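Posted Jun 14, 2020

# Call for participants: measured survey of the Prisunel Building, Dotville

Panicker Conservation Architects is seeking participants for a measured survey of the Prisunel Building, a former department store on the main street of Dotville. The survey will produce a full set of record drawings before the upper floors are converted to housing. Work on site takes two weeks. Drafting takes a further three and can be done remotely.

## Background

The building has four storeys and a basement. It has a riveted steel frame behind a glazed terracotta front, with brick party walls on both sides. The ground floor was altered at least twice and the original shopfront is gone. The second and third floors still have their plaster ceilings, the stair and most of the timber sash windows. The only drawings on record are an incomplete set of elevations, and these don't match the building as built at the cornice or the rear stair tower.

An earlier point cloud covers the street elevation and the main stair. It will be supplied to all participants. It doesn't cover the basement, the roof or the light well, and those areas will be measured by hand.

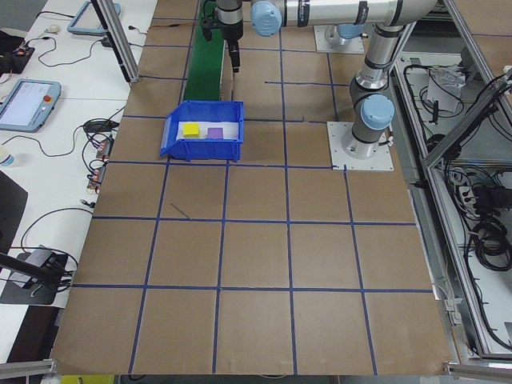
*Yellow and purple foam cubes in a blue bin, with taped grid.*

## Scope of work

Participants will work in pairs, and each pair will be assigned one zone. The work in each zone includes:

- plans at 1:50 and sections at 1:50
- window and door details at 1:5, one of each type
- a condition note for every opening, using the form supplied
- photographs keyed to the plan

There are 252 openings on the schedule, counting blocked ones. The terracotta will be recorded unit by unit from the scaffold at cornice level only. Lower units will be drawn from the point cloud.

Drawings are to follow the Panicker layer standard. Field notes are to be kept on gridded sheets, in pencil, with running dimensions from a single datum in each room. Diagonals must be taken in every room. Notes are handed in at the end of each day and scanned. 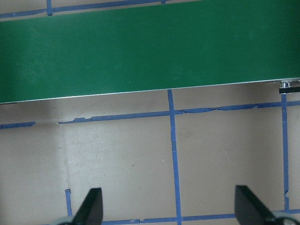 *Green belt and its silver-white edge strip.*

## Who may apply

The call is open to students and recent graduates in architecture, building technology, heritage studies or surveying. Tradespeople with experience in masonry, plaster or joinery are also encouraged to apply. No degree is needed.

Applicants should be able to:

- read a plan and section
- measure to 5 mm with a tape and a laser
- produce clean line drawings in any common CAD program
- climb a scaffold ladder and work at height after site training

Experience with terracotta is useful but not required. 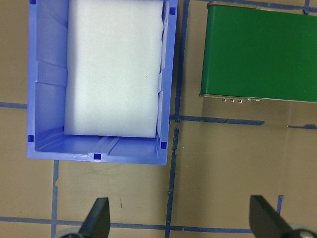 *White foam block in the blue bin, from above.*

## Terms

Participants are paid $170 per day on site. Drafting is paid at a fixed rate per accepted sheet, set out in the agreement. Travel costs are repaid up to $200 on production of receipts. Shared rooms are provided at Drarkel House, a ten-minute walk from the building. Lunch is provided on site days and other meals are not.

Hard hats and harnesses are supplied. Participants bring their own boots, gloves and laptop. Paint on the stair and windows contains lead, so respirators will be fitted on the first morning. Applicants with a beard should note that a half-mask can't be fitted over one.

Copyright in the drawings stays with Panicker. Every sheet will carry the names of those who measured and drew it, and participants may use their own sheets in a portfolio.
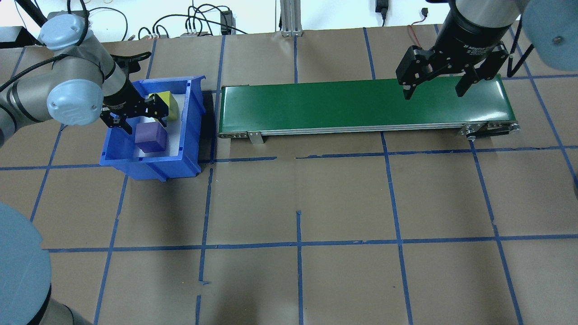

*Two arms above the taped grid, with a black gripper at a yellow-green cube.*

## How to apply

Send one PDF of no more than six pages containing:

1. a one-page résumé
2. two sample drawings, at least one drawn by hand
3. a scan of raw field notes, if you have any
4. the dates you are not available

Put "Prisunel survey" in the subject line and write to the Dotville office of Panicker. Applications close at noon four weeks after the posting date. Short-listed applicants will be called for a 20-minute phone interview. Unsuccessful applicants will be told by email.

Questions about site access should go to the same office, marked "Room 91".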